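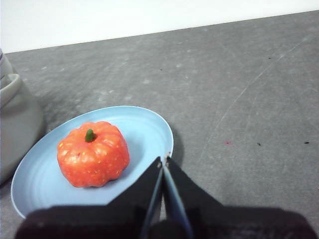 4.2 Do absorption figures tell us what they claim to?

Most of the land studies we reviewed treat the absorption rate (lots sold per month, divided by lots on offer) as a plain reading of demand. We doubt that it is. At Restwood, the developer reported strong absorption through the whole first release, and two later papers repeat the claim without asking how the lots were counted. Of the 1,010 lots in the approved plan, only a small share had been put to market at any time. A rate worked out on such a small base will look healthy almost whatever buyers do.

Figure 3 has been left out of this version. It plotted reported absorption against settled sales for Restwood and Plaswood, and the two lines part company early. Our best guess is that deposits were logged as sales and were not taken off the books when they lapsed. Tu makes a similar point about the Josidden corridor, though we find his correction too generous: it assumes that a lapsed lot goes back on offer within the month, and the title records show gaps of up to 13 months.
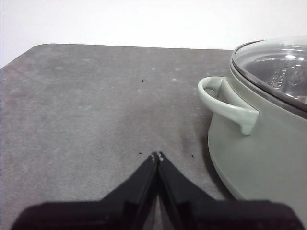 Land & Planning

4.3 The neighbouring-estate effect

A second claim is that a finished estate lifts the price of raw land beside it. The Lai parcels are the usual evidence. They were rezoned in the same year that Plaswood opened its main road, and the price rise has been credited to the road. We see no way to separate the two. Only 7 parcels changed hands, and 2 of those were transfers between related companies, so what is left can hardly carry a favourable finding, let alone the percentage quoted in the council's planning brief.

We do not say the effect is absent. We say it has not been measured, and that lenders who have priced it into their loans are leaning on very little.

Search this journal Enter keyword or author Go

Reader comments (3)

gravelroad: Fair on absorption, but every developer I have worked for stages its releases. What base would you use instead?

Chak-lun Tu: The one-month assumption was a stated limit of my data, as the authors would see from my appendix. I would still like to see the title records.

M.P.: Why is Figure 3 missing? It sounds like the only one worth having.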